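Getting through March without buying coffee out

I kept a note on my phone of every coffee I bought last year, and in March I finally added it up for the first two months. It was more than I spend on bus fare. So I gave it up for 28 days and made it at home.

The first week was bad, mostly my own fault. I bought the cheapest ground stuff at the Mansilla market and it tasted like burnt toast. Oriana told me to grind it fresh and use less water. She was right about the water.

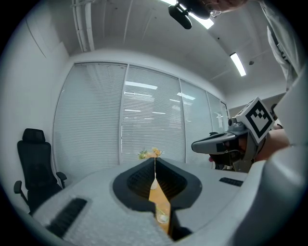
By week two I had a routine. Kettle on, shower, grind, pour, out the door by the early bus. I used an old thermos that leaks a little if you lay it down – one notebook didn't make it.

The hard part was the afternoon. Vicente and I used to walk over to Wenby at three, and I missed the walk more than the drink. We started doing the loop around the block anyway.

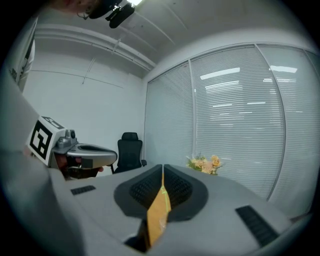 I bought coffee out twice in the whole stretch, both times at train stations. I'm counting it as a pass. The money went toward new brakes for the bike, and I still have half a bag of beans to finish. Patricio wants to try the same thing with lunch next. I told him I'd think about it.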